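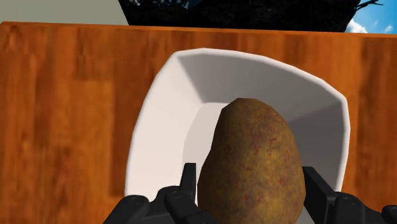

Mhairi Semple wrote to us that she trusts a simulated score only when somebody shows her the real one beside it, and she asked if Trorka can do that for a plain pick and place task. We think it is a fair request, so this page is arranged around it.

# Trorka evaluation pack

Trorka is a set of simulated tabletop tasks for testing manipulation policies before they run on the real arm. The task at the top is *potato to bowl*: a two-finger gripper, a potato, a white bowl on a wooden table. The view looks down across the table, so the fingers enter at the bottom and the policy must learn to work with the object partly hidden.

## What the method does

For every task we run the same policy in simulation and on the bench at Jurcombe. The starting positions are matched by hand. Then we compare the order of the policies and not only the success rate, for a simulator can be too easy and still put the policies in the right order.

## Result for potato to bowl

| | |
|---|---|
| Policies compared | 4 |
| Simulated episodes per policy | 200 |
| Real episodes per policy | 15 |
| Best policy, simulated success | 87% |

The order of the policies was the same in both places. The real number of episodes is small and we would not defend the distance between second and third place.

Most simulated failures happened at release — the fingers open too early and the potato lands on the rim. Deolinda Prata has checked the contact settings again and found the friction of the skin a little high. It is corrected in the present version, and the table uses the corrected value.

## In the pack

- Scene files and object meshes
- Starting positions, simulated and real
- Scoring script with the Hurkus logger
- Policy wrapper with one worked task

Lighting and background can be changed in the scene file. Please keep the default ones if you want to compare with our table.

Last revision: Apr 7, 2023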